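Protokoll Arbeitskreis Automatisierung, Sitzung vom 11. Mai 2019
Ort: Besprechungsraum neben der Retourenannahme
Anwesend: Werkstatt, Retoure, Einkauf, Betriebsrat (ab TOP 2). Logistik entschuldigt.
Protokoll: Retoure

TOP 1 Protokoll der letzten Sitzung
Genehmigt, eine Korrektur: bei den Mietkosten fehlte die Wartung. Wird nachgetragen.

TOP 2 Rundfrage: was können Maschinen bei uns heute schon?
Anlass ist das Angebot von Clakix (Zweiarmplatz, Miete mit Option auf Kauf). Einkauf will bis Dezember eine Empfehlung haben. Meinungen gehen auseinander.

Werkstatt: Greifen von festen Teilen klappt, solange die Teile einigermaßen gleich liegen. Alles Weiche bleibt schwierig. Versuch mit Polybeuteln wurde abgebrochen, Folie rutscht weg oder der Greifer nimmt zwei.

Retoure: Wer am Band steht, dreht ein Teil nebenbei um, wischt es ab und legt es weg. Für die Maschine sind das drei einzelne Aufgaben, jede muss eingelernt werden. Zeitangaben im Clakix-Prospekt gelten nur für Ware, die schon ausgerichtet ankommt. Kommt bei uns nicht vor.

Betriebsrat fragt nach Arbeitsplätzen. Einkauf: kein Abbau geplant, es geht um die Spätschicht, die seit Monaten nicht voll besetzt ist. Betriebsrat möchte das schriftlich.

Nebendiskussion Haushalt: Jovia wirbt jetzt mit einem Gerät, das Wäsche faltet und die Spülmaschine ausräumt. Ein Handtuch in der Vorführung, schön glatt hingelegt. Allgemeine Skepsis. Wortmeldung aus der Werkstatt: zu Hause ist es schwerer als in der Halle, jede Küche ist anders und keiner räumt vorher auf. Für uns nicht relevant, wird nicht weiter verfolgt.

TOP 3 Auswertung Testwoche Lepik (Einzelarm, Saugkopf)
1244 Artikel angeboten, davon 300 ohne Eingriff bis in den richtigen Behälter. Rest mit Nachhilfe oder liegen geblieben. Längster Stillstand 19 Minuten, Schlauch ab.
Positiv: Kartons und flache Schachteln. Negativ: alles mit Rundung oder Glanz. Klappdeckel gar nicht möglich, mit nur einem Arm kann nichts gehalten und gleichzeitig geöffnet werden.
Fazit der Werkstatt: Saugkopf für unsere Ware ungeeignet, Gerät geht zurück. Keine Gegenstimme.

TOP 4 Kleinteile, Kopfhörer
Größter Posten in der Retoure und der unbeliebteste. Ladeetuis öffnen, Stöpsel raus oder rein, Etui schließen, ablegen. Fummelig, die Stöpsel sind glatt und müssen richtig herum in die Mulde.

Zweiarmplatz mit Parallelgreifern: ein Arm hält das offene Etui, die Stöpsel liegen daneben in zwei Schalen, türkis und rot. Geschlossene Etuis links auf dem Tisch, weitere im gelben Kasten.

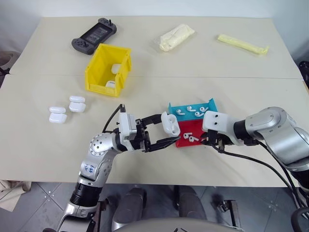 Offene Punkte dazu
- Links und rechts: Stöpsel sehen sich von oben sehr ähnlich. Erkennt die Kamera die Seite sicher? Clakix fragen.
- Kraft beim Zudrücken. Scharnier ist empfindlich, Bruch geht auf unsere Kappe.
- Reinigung zwischen zwei Etuis. Macht vorerst weiter ein Mensch.
- Glänzende Deckel, gleiches Problem wie beim Saugkopf? Licht von der Seite probieren.
- Kabel an den Armen: Werkstatt will eine feste Führung, sonst bleibt irgendwann einer hängen.

Einschätzung der Runde: als Hilfe denkbar, als Ersatz für einen besetzten Platz noch nicht. Retoure gibt zu Protokoll, dass jemand daneben sitzen muss und diese Stunden in die Rechnung gehören.

TOP 5 Beschlüsse
Clakix-Angebot wird nicht abgelehnt, aber verkürzte Mietdauer anfragen (Einkauf).
Testreihe nur mit Etuis, 11 Durchgänge je Schicht, Fehler werden von Hand auf der Liste eingetragen (Werkstatt, Retoure).
Vergleichsangebot Birura einholen, nur Greifer, ohne Arme (Einkauf).
Schriftliche Zusage zum Personal an Betriebsrat (Einkauf, Frist nächste Sitzung).

TOP 6 Verschiedenes
Türöffner zur Halle klemmt wieder, Meldung ist raus. Steckdosenleiste am Testtisch muss geprüft werden, Plakette abgelaufen. Bitte keine Kaffebecher auf die Testtische stellen, gilt für alle.

Nächster Termin wird per Rundmail abgestimt.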